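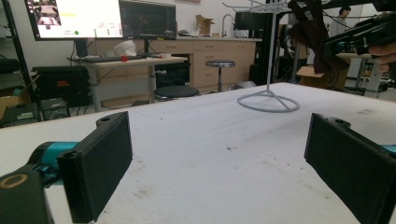
Fig. 5. White tabletop with a slightly textured surface. Small stains and grayish smudges are covered under "Everyday cleaning."

Section 5: Putting Up and Looking After Your Table

This section covers the Trommont table with the Selwood leg set. If you bought the Sedside folding legs, do the unpacking steps here and then jump to the folding leg sheet in your parts bag (the two leg sets use different brackets, so please don't mix them).

We love this part of the job! A table that stands square and doesn't wobble is a real pleasure to work at, whether you're cutting fabric, gluing a model or rolling out a big map, and it takes much less effort than most people expect. Give yourself an unhurried evening and a clear patch of floor.

What you need

- The tabletop
- Four legs, each with an adjustable foot
- Four corner brackets
- Bag A: eight short bolts with washers
- Bag B: eight long bolts with washers
- One 5 mm hex key (in Bag A)
- A blanket or an old rug
- A level, or a level app on your phone
- A second person for the lifting

CAUTION: The top is heavy and awkward to hold, and it wants to tip the moment you get it upright. Lift it with two people. Keep fingers away from the underside edge when you set it down.

Unpacking

1. Lay the carton flat and cut the tape along the long side. Keep the blade shallow.
2. Fold back the cardboard and lift out the legs and both parts bags. Put the bags somewhere you can see them.
3. Spread the blanket on the floor, then turn the top face down onto it.
4. Check the threaded inserts on the underside. Each corner has two. If one has packing dust in it, tap the top near the insert or use a dry paintbrush.

NOTE: Hang on to the carton until the table is standing. The flat panels make great knee pads for the next bit!

Fitting the legs

5. Set a bracket at each corner with the stamped arrow pointing toward the outside edge.
6. Start the short bolts from Bag A by hand, two to a bracket. Turn them only until the washer touches. Everything goes together so much more easily when the brackets can still move a little.
7. Slide a leg into each bracket until it stops. You should feel it seat with a firm bump.
8. Start the long bolts from Bag B through the bracket and into the leg, again by hand.
9. Go once around the table with the hex key and snug every bolt. Then go around again and tighten them properly, working corner to opposite corner.

CAUTION: Do not use a power driver on the inserts. It can pull them out of the top, and a pulled insert can't be reseated at home.

If a bolt feels gritty or stops early, back it all the way out and start again. It is nearly always a crossed thread, and it nearly always goes in sweetly on the second try.

Turning the table over

10. Stand at opposite ends. Tip the table onto its long edge first, keeping the blanket under that edge.
11. Take the weight together and lower the legs to the floor. Don't pivot the table on two legs, however tempting it looks. That puts the whole load sideways through the brackets.

Leveling

Don't skip this one, even if your floor looks flat. A few turns on the feet can change the whole feel of the table.

12. Move the table to where it will live.
13. Wind all four feet fully in.
14. Place the level along the length of the top, then across it, then corner to corner.
15. Wind out the foot at the lowest corner until the bubble settles. Repeat for the other corners.
16. Press down on each corner in turn. If one still rocks, bring its foot out a touch more.
17. Hold each foot still and turn its lock nut up against the leg.

NOTE: On thick carpet, the legs keep settling for a while. Check the level again after a couple of weeks of use.

How much it can hold

The table is happy with up to 50 pounds spread over the top. Sewing machines, small presses and stacks of books are all fine. Put heavier things near the legs and keep the middle for light work. Please don't stand or sit on it, and don't clamp anything to the edge without a scrap block between the clamp and the top.

Everyday cleaning

Specks and smudges show up on white. Most of them need very little work.

- Brush off grit before you wipe, so you don't drag it across the surface.
- Wipe with a soft cloth, warm water and a drop of dish soap. Go in small circles so the cloth gets down into the texture.
- For pencil and other gray marks, try a plain white eraser first. It's a lovely trick and it leaves the finish alone.
- For dried glue, lay a damp cloth over the spot, leave it a few minutes, and lift the glue with a plastic scraper.
- Dry with a clean towel.

CAUTION: No acetone, oven cleaner or scouring powder. Test any stain remover on the underside first.

If a stain won't budge after all that, 1000 grit wet paper, used wet and with almost no pressure, is the very last resort. It will dull the spot a little. Stop as soon as the mark is faint.

Checking the bolts

Run the hex key around all the bolts after the first month and then every April or so (we tie it to spring cleaning, pick whatever you'll remember). A quarter turn is plenty. If the same bolt keeps coming loose, swap its washer for one of the spares in Bag B.

Moving the table

Lift it, don't drag it. For a move to another room, two people can carry it standing, gripping the long edges close to the legs. For a doorway, take off two legs from the same end and swing it through on its side. For a longer trip, take off all four, wrap the top in the blanket and carry it on edge. Tape the bolts to the inside of a bracket and you'll thank yourself at the other end!

Guide revised June 2023.

Related guides
Sedside folding legs: setup sheet
Selwood leg set: spare parts list
Radulović clamp-on lamp: fitting and bulb changes
Trommont under-table drawer: installation
Choosing a cutting mat for your table
Section 6: Adding a Shelf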